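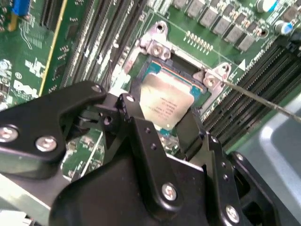 Re: second cell, budget for next year
From: Miloslav Zelenák
To: rework-automation list
Date: 3 October 2025

Iveta Urban wrote:
> The draft I have asks for a complete second cell: arm, wrist camera,
> gripper, bench, controller, spares. Before I send it up I need three
> answers from the people who run the first one.
>
> 1. Is the processor work limited by arm hours, or by something else?
> 2. Do we need the same gripper on both, or can the second cell take
> the cheaper one Jakitz quoted in May?
> 3. What did we forget to budget for last time?
>
> Short answers are fine. I have 40 lines on the form and most of them
> are already used.
>
> Iveta

Iveta,

Answers in order, then a revised list.

1. Arm hours are not the limit. The arm waits on fixturing and on board changeover. Every time the board type changes, someone has to set the chassis down, find the socket and reteach the approach. A second arm fed by the same bench and the same person will wait in the same way. If the money only covers one thing, buy a second bench plate with proper locating pins before a second arm. The plate lets one chassis be set up while the other is being worked on.

2. I would not take the cheaper gripper for processor work. Its fingers are a fixed shape and wider at the tip than the ones we use. Ours are already bulky in a server board. Memory slots run close to the socket, and the retention hardware stands up next to it, so the clearance that matters is between the finger plates and everything that isn't the processor. The Jakitz unit may do for pulling drives and fans. If you want it on the form, put it under general handling and not under this cell.

The finger plates are flat and bolted together, so a new shape can be cut and swapped without replacing the gripper body. Bednárik can make plates to our drawing. I would budget two extra sets in a narrower profile. Please keep the bolts the same size as on the current set so that we need one set of hex keys at the bench.

3. What we left out last time: spare fingers, camera cables, lighting, and practice boards. Lighting has cost the most time. Metal inside the chassis throws glare back into the wrist camera, and the printing on top of a processor is often unreadable at working distance. A diffuser is a small item and should be on the list by name, otherwise it gets bought out of consumables again.

Practice boards are the other one. We need retired boards of more than one layout. Sockets, levers and slots do not sit in the same place from one maker to the next, and a program taught on one board is of little use on another.
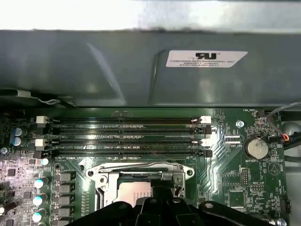
Board stock

Some notes for whoever places the order for boards.

Ask for boards still in the chassis. A bare board on a flat bench is easier to reach than one under a shroud with cabling along the side, and we have had programs that passed on the bench and then failed in the enclosure. Loose wires near the battery and the fan headers matter too, as the wrist has to clear them on the way in.

Empty memory slots are acceptable. The latches are what we need intact. Latch colors vary from slot to slot on some boards, which is useful to us because the vision code should not depend on them.

Processors need not work. They do need to be the right package for the socket, with the heat spreader on. Sockets with bent contacts should be marked and kept apart, since they are good for lever practice and nothing else.

Brasden has quoted a mixed pallet of retired servers at 676, delivery included. Dovside wants less per unit but will not say which boards are in the lot, and I would rather not buy blind a second time. Ask Brasden to list board part numbers before you sign.

Revised list, in order of purchase:

Bench plate with locating pins, one
Narrow finger sets, two (Bednárik, to our drawing)
Diffuser and lamp for the wrist camera, one
Spare camera cable, two
Mixed pallet of retired servers, in chassis (Brasden)
Second arm and controller: hold until the plate has been in use for a quarter

Everything above the last line comes to 2,648 with the pallet included. The finger sets are at Bednárik's price for plain black plate with no coating. If the drawing changes after they start cutting, they charge for setup again, so the drawing has to be frozen first. I have it open now and can freeze it once the tip width is agreed. My proposal is to take material off the outside edge of each finger and leave the gripping face alone.

On the second arm, I don't object to having it on the form with a later date. What I would avoid is ordering it together with the plate. If the plate shortens changeover as much as I expect, we will know how many hours the first arm has free and can size the second from that.

One open point for the list: does anyone want the service contract extended to cover the gripper? The present one stops at the wrist flange. I have no strong view, given that most of what wears is plates and screws we can replace on site.

Miloslav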